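# Reltoletti bench cell: equipment plan and budget notes

Planning notes for the second tabletop cell, kept in the same repo as the order sheets so the two don't drift apart.
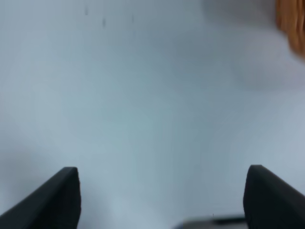

The first cell was bought in pieces over most of a year, and we paid for that in shipping and in adapters that fit only one thing. For the second cell we want one list, two orders and a spare parts shelf from the start.

Status: draft, 2024-10-26. Owner: Minttu Pelkonen. Budget questions go to Leena Laitinen.

## What is in this folder

- `orders.csv` - one line per item, with supplier, lead time and approval
- `spares.csv` - parts we expect to replace, with a reorder level
- `quotes/` - PDFs as received, never edited
- `bench.md` - table size, power and mounting hole layout

Prices in `orders.csv` are in euros without tax. If a quote was in another currency, the original amount goes in the `notes` column.

## Order 1: long lead items

| Item | Supplier | Lead time | Status |
|---|---|---|---|
| Arm and controller | Plallodus | 57 days | quote received |
| Two-finger gripper | Plallodus | 57 days | quote received |
| Wrist camera, 2 units | Wivix | 14 days | waiting for quote |
| Emergency stop box | Gavrilă | 14 days | approved |

The arm and gripper should go on the same order. Plallodus charges a separate handling fee for each shipment and won't merge them later. Cornel Ciobanu has asked whether the gripper can ship with the long fingers fitted. If not, we buy the short ones and change them here.

The second camera is a spare. Wivix lead times were fine last year, but a broken camera stops all work on the cell and the unit is cheap compared with the arm.

## Order 2: bench and consumables

- Table top and frame, same size as the first cell
- Finger pads, four sets
- Camera cables, three, with the right-angle plug
- Cable clips and sleeve
- Lamp with a diffuser
- Small props for grasping tests, up to 180 euros total

Shanti Shukla keeps the prop list. Please don't order props on your own card; we had duplicates last time and no receipts for half of them.

## Spares and running costs

We set aside 1000 euros for the first year. Most of it is for finger pads and cables. Fingers themselves are not in this amount - a full replacement pair needs its own approval, so write to Leena before ordering.

Reorder levels:

- Finger pads: reorder when one set is left
- Camera cables: reorder when one is left
- Fuses: buy a full pack each time

## Decisions so far

- Same gripper model as the first cell. A different one was cheaper, but the mounts and the calibration files would both need redoing.
- No extended warranty on the arm. Wiesława Borkowska read the terms and they exclude the wrist cable, the only part we have had to replace.
- No tool changer in this round. It can be added later without moving the arm.

## Still open

- Does the building power allow both cells on one circuit?
- Who signs for the arm delivery if it comes in January?
- Can the old lamp be reused, or does it flicker at the camera's frame rate?

## Changing this plan

Edit `orders.csv` first and this file second. Put your initials and the reason in the commit message. Once an order is approved its lines are frozen, and any change goes in as a new line that refers to the old one.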